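기계요소설계 강의노트 4장
나사 체결과 플랜지 접합부

4.1 개요

본 장에서는 나사 체결부의 하중 전달, 조임 토크와 축력의 관계, 플랜지 접합부의 강성 배분을 다룬다. 3장의 공차와 끼워맞춤을 이수한 것으로 전제하며, 기호는 3장 말미의 기호표를 그대로 따른다. 볼트의 피로 설계는 6장에서 다시 다루므로 이 장에서는 정하중만 고려한다.

4.2 나사의 기하

나사산의 기본 치수는 호칭지름 d, 피치 p, 유효지름 d2, 골지름 d3으로 정의한다. 미터 보통나사의 산각은 60도이다. 리드각 β는 다음 식으로 구한다.

tan β = p / (π d2)

한 줄 나사에서 리드는 피치와 같다. 두 줄 이상인 경우 위 식의 p를 리드 l로 바꾼다. 체결용 나사는 리드각이 작아 정적 상태에서 자립 조건을 만족한다. 마찰각을 ρ'라 할 때 자립 조건은 β < ρ'이며, 산각의 영향을 포함한 등가마찰계수는 μ' = μ / cos 30°로 둔다.

인장 응력 계산에는 골지름 단면적을 쓰지 않고 유효단면적 As를 쓴다.

As = (π/4) · ((d2 + d3) / 2)²

M8 보통나사의 As는 36.6 mm², M10은 58.0 mm²이다. 과제에서는 부록의 표 값을 사용하고 직접 계산한 값과의 차이를 한 줄로 적을 것.

4.3 조임 토크와 축력

조임 토크 T는 나사면 마찰을 이기는 성분, 축력을 발생시키는 성분, 자리면 마찰을 이기는 성분의 합이다.

T = F · [ (d2/2) · tan(β + ρ') + μb · (Db/2) ]

여기서 F는 축력, μb는 자리면 마찰계수, Db는 자리면의 등가마찰지름이다. 실무에서는 토크계수 K를 도입하여 T = K F d로 줄여 쓴다. K는 윤활 상태와 표면 처리에 따라 달라지며, 토크의 대부분은 마찰로 소모되고 축력으로 전환되는 몫은 작다. 따라서 동일한 토크를 가해도 축력의 산포가 크다. 산포를 줄이는 방법으로 회전각법과 항복점 조임법이 있고, 볼트의 신장량을 직접 측정하는 방법도 있다.

예제 4-1. M8 볼트를 K = 0.2, T = 20 N·m로 조일 때의 축력을 구하라.
풀이. F = T / (K d) = 20 / (0.2 × 0.008) = 12500 N
인장 응력은 12500 / 36.6 = 342 MPa이다. 강도구분 8.8의 항복강도를 640 MPa로 두면 항복에 대한 비는 0.53이다. 조임 중에는 비틀림 응력이 중첩되므로 이 비만으로 여유를 판정하지 않는다.

4.4 머리 형상과 자리면

육각머리 볼트는 외측에서 공구를 물리므로 머리 주위에 공구 회전 공간이 필요하다. 육각 구멍붙이 볼트는 머리 지름이 작고 카운터보어 안에 넣을 수 있어 외경 제한이 있는 축대칭 부품에 적합하다. 카운터보어 깊이는 머리 높이에 여유를 더해 정하고, 잔여 두께가 머리 밑 전단에 견디는지 확인한다. 자리면의 면압은 다음 식으로 검토한다.

pb = F / Ab ≤ pG

Ab는 머리와 피체결재가 실제로 접촉하는 환형 면적, pG는 피체결재의 한계면압이다. 알루미늄 합금처럼 한계면압이 낮은 재료에서는 와셔를 넣어 Ab를 키운다. 접촉면의 거칠기가 눌려 생기는 침하는 축력 손실로 나타나며, 접촉면의 수가 늘수록 손실도 커진다.

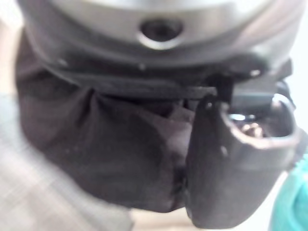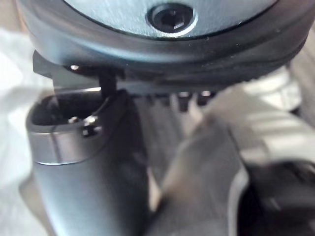
그림 4-3. 둥근 금속 부품 면의 원형 구멍과 그 둘레의 밝은 테두리

4.5 플랜지 접합부의 강성

볼트의 강성을 kb, 피체결재의 강성을 kc라 한다. 초기 축력 F0이 걸린 접합부에 외력 P가 축방향으로 작용할 때, 볼트에 추가되는 하중은 다음과 같다.

ΔFb = Φ P, Φ = kb / (kb + kc)

Φ를 내력계수라 한다. 피체결재에 남는 압축력은 Fc = F0 − (1 − Φ)P이며, Fc = 0이 되는 외력이 분리하중이다. 분리 이후에는 외력 전부가 볼트에 걸린다.

kc의 계산에는 압축 영역을 원뿔대로 가정하는 방법이 널리 쓰인다. 반각은 통상 30도를 취한다. 플랜지 외경이 원뿔대 밑면보다 작으면 원뿔대가 잘리므로 원통 부분을 나누어 직렬로 합성한다. 볼트 쪽도 축부와 나사부를 나누어 직렬 강성으로 구한다.

예제 4-2. F0 = 12500 N, Φ = 0.2인 접합부에 P = 500 N이 작용한다. 볼트 하중과 잔류 압축력을 구하라.
풀이. Fb = 12500 + 0.2 × 500 = 12600 N
Fc = 12500 − 0.8 × 500 = 12100 N
분리하중은 12500 / 0.8 = 15625 N이다.

4.6 볼트 배치

원주상에 n개의 볼트를 등간격으로 배치하고 굽힘 모멘트 M이 작용하면, 플랜지를 강체로 보고 중립축이 볼트 원의 중심을 지난다고 가정할 때 최대 볼트 하중은 Fmax = 4M / (n Dp)이다. Dp는 볼트 원 지름이며 n ≥ 3에서 성립한다. 조임은 대각 순서로 하고 최소 2회로 나눈다. 1회차는 목표 토크의 절반으로 한다.

4.7 과제

(1) 예제 4-1을 K = 0.15로 다시 풀고, 비틀림 응력을 포함한 등가응력을 구하라.
(2) 예제 4-2에서 Φ가 0.1과 0.4일 때의 분리하중을 비교하라.
(3) n = 4, Dp = 50 mm인 플랜지에 M = 30 N·m가 작용할 때 Fmax를 구하라.

제출은 A4 두 장 이내, 단위 누락은 감점한다. 풀이 양식은 Farzad Farahani 담당 실습반과 공통이다. 토크 측정 실습은 8월 보강 기간에 진행하며, 실습 전까지 4.3절의 식을 유도할 수 있어야 한다.

다음 장: 5장 키와 스플라인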